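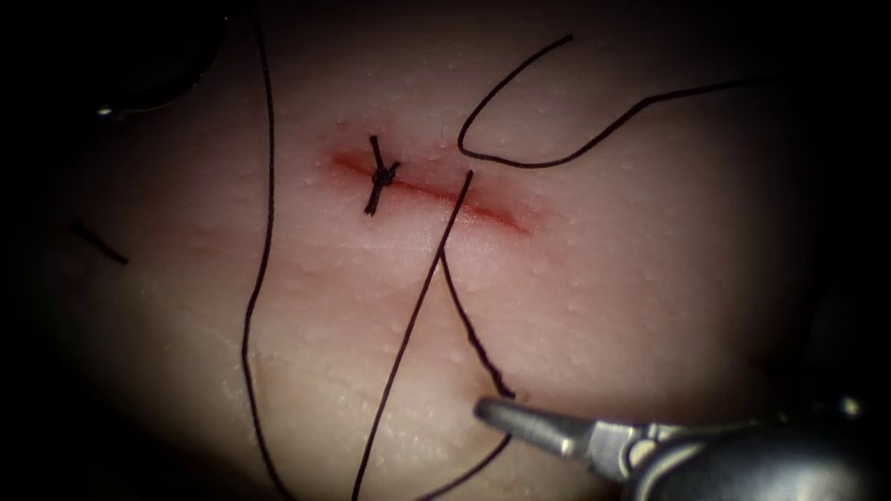

June, 9:40 pm

Interrupted sutures again, on the pale Planine pad. It takes thread better than the Paredes one, which tore at the puncture points whenever I pulled upward. Running total in the log is 333 knots. Target before the assessment is 2,000, so the rate has to go up.

Problem one is still tail management. I leave the working strand too long and then spend time moving it out of the way. Catalina Aravena's advice was to shorten the tail before the first throw and lay the slack away from the incision. Tried it for the second half of the session. Fewer snags.
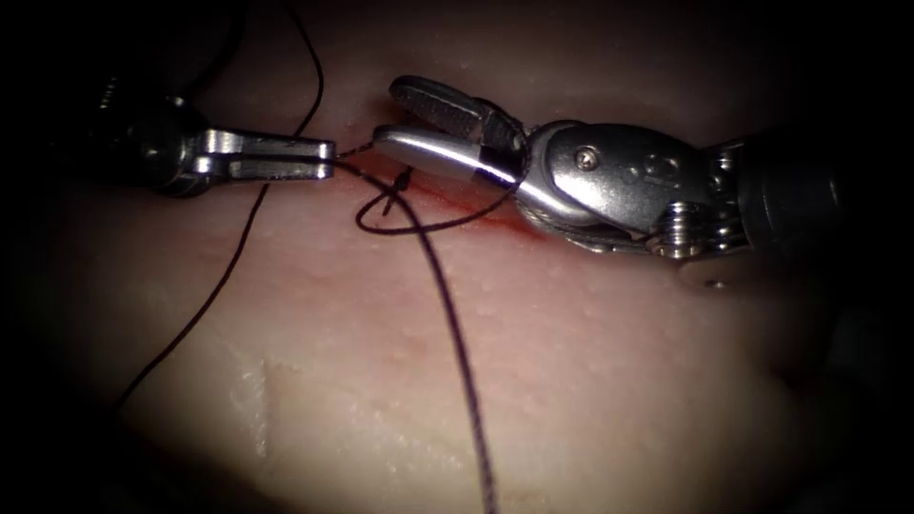
Left jaws on the thread, right jaws open over the incision.

Problem two is the gap between the tips. Too wide and the wrap slides off; too close and the jaws touch. I have no number for it yet — it goes by eye. Wraps to the left felt more stable than wraps to the right.

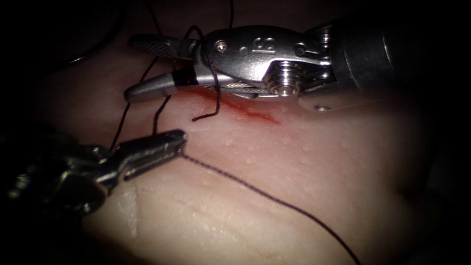
One instrument from the upper right, the other from the lower left.

Median time per knot was 107 seconds, including cutting. Bites were even on the near edge, shallow on the far edge. Knot tension acceptable, tails slightly short.

Tomorrow: same spacing, far edge first. Order more thread from Suleo. Ask Catalina whether the Plallico pads are any firmer.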